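To: prakham-users
Date: 2025-09-10
Subject: Re: left gripper closes early, right one doesn't

> We have the same arm pair on the same style of stand and since the
> last firmware the left gripper stops short of closed. The log says
> "grip reached" and the jaws are still open wide enough to post a
> letter through. Right side is fine. Swapped the fingers over, no
> change. Has anyone on the list had the housings off? Is it worth
> doing before I write to Prekmont and wait for a ticket number?

Yes, I've had the housings off. Twice in one evening, the second time for a screw that had been sitting on my knee.

Don't write to Prekmont yet. I have a ticket open with them from April and it has been "escalated" so often it must be in orbit. What you describe sounds like what ours did, and ours was a homing problem with a cable problem standing in front of it.

The way the thing works, as far as I can make out from the Prakham sheet (the old one, with the diagrams; the new one has a photo of a handshake), is that each gripper finds its closed stop at power-up by driving the fingers together until the current rises. It stores that as zero. If anything drags on the motor during those few seconds, it decides the drag is the stop and is then very confident about it for the rest of the day.

So first, with power off, move the fingers by hand through their whole travel. You want the same feel all the way. Ours had a stiff patch near the end, and the culprit was the thin cable under the motor block, which had been tied down so tidily that it pulled taut whenever the wrist rolled inward. I had tied it. I was proud of it at the time. Leave a loop you'd be slightly embarrassed to show a visitor.

Second, reseat the connector on the motor block. Don't just press it. Take it out, look at the pins, put it back until it clicks. On ours it had been nearly in for I don't know how long, and nearly in is good enough for the light to come on, so the light told me nothing.

Third, re-home with the wrist straight and the arm clear of everything. The homing routine is number 602 in the service menu, between two entries that do something else entirely, so read the line twice before pressing enter. Write down the closed value for each side. After I fixed the cable mine came out at 1030 on the left and within a hair of that on the right. Before, the left was so far off that I assumed I was reading the serial number.

Then try it on laundry. I know the bench test uses the gray block that came in the box, but the block is the easiest object in the world to hold and both my grippers passed it on their worst day. Cloth is much less polite. A red shirt bunched up on top of something white in the basket, by the sofa, has become my standard check, with a gripper either side and the basket on bare floor. If the fingers aren't really meeting, the fold slides out on the way up and you don't need a log to tell you.

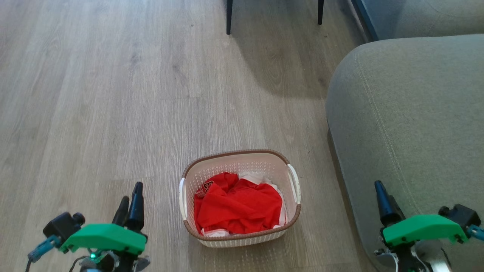 Isah wrote off-list that cloth is a poor test for this, because a thick fold will hide a bad zero that a single layer shows up straight away, and that a strip of paper between the fingertips would settle it in a minute without involving anybody's washing. Fair. I tried the paper and it does work. Close on the strip at the lowest force setting and tug. If it comes out with no resistance, your zero is wrong. I'd do the paper first and the cloth after, since the paper says nothing about what happens when the arm is moving and the cable gets pulled about.

On the housings: you only need them off if the stiff patch is still there with the cable free. The green ones are printed and the screw holes don't forgive much. Finger tight plus a little. I cracked one by following the torque figure in the sheet, which I now believe was meant for a metal version. Sterilov will sell you a replacement, or you can print it yourself if you have the file and the patience. Mine took two attempts and the first one is a paperweight.

When the housing goes back on, check that it isn't pinching the wires by the indicator light. Run the fingers open and shut 22 times with the wrist rolled fully each way, then home again and compare with the value you wrote down. If it has wandered, something is still catching.

Swapping the fingers over was sensible, by the way, and it does rule the fingers out. You could go one further and swap the motor leads left to right, but then you have to swap them in the config as well, and I'd want a quiet house for that. The one time I forgot, each arm did precisely what the other had been asked to.

Settings I'm running now, both sides:

homing current: 22
grip force: 84
home on power-up: off
home on request: on

Turning off the power-up homing is a matter of taste. I got tired of it learning a new zero every morning with the wrist in whatever position I'd left it the night before.

If you do get a reply from Prekmont, please post it. I'd like to see what one looks like.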